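4.2 Planning the station budget

Complete these steps before you request a quote from Fanier.

1. List every computer case model the station will service. Measure the clear space between the drive cage and the motherboard in each one.

2. Choose the arm. The Matei 400 covers most desktop cases. Order the 734 if cases will be serviced lying flat in pairs.

3. Budget for 3 sets of gripper fingers per arm in the first year.

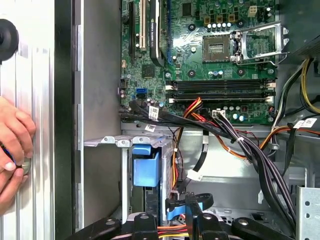
4. Add one set of spare linkage screws for each set of fingers. Enter both on the consumables line, not under capital equipment.

Note: Quotes from the Wiltemora warehouse exclude freight. Allow 4 weeks for delivery, longer in January.

5. Set the operator hours.
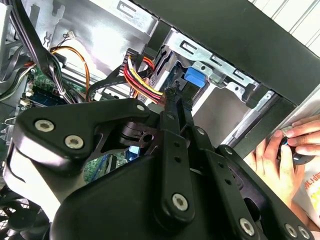
Labor is the line most often left short. Plan for one trained operator per station for the full shift. Work inside a case can put a hand at the drive bay while the gripper is among the power wires, so price the hand-guarding option with the arm.

CAUTION: Do not reduce the operator line to offset the cost of the arm.

6. Send the completed sheet to Fukov for a reach check before you sign the order.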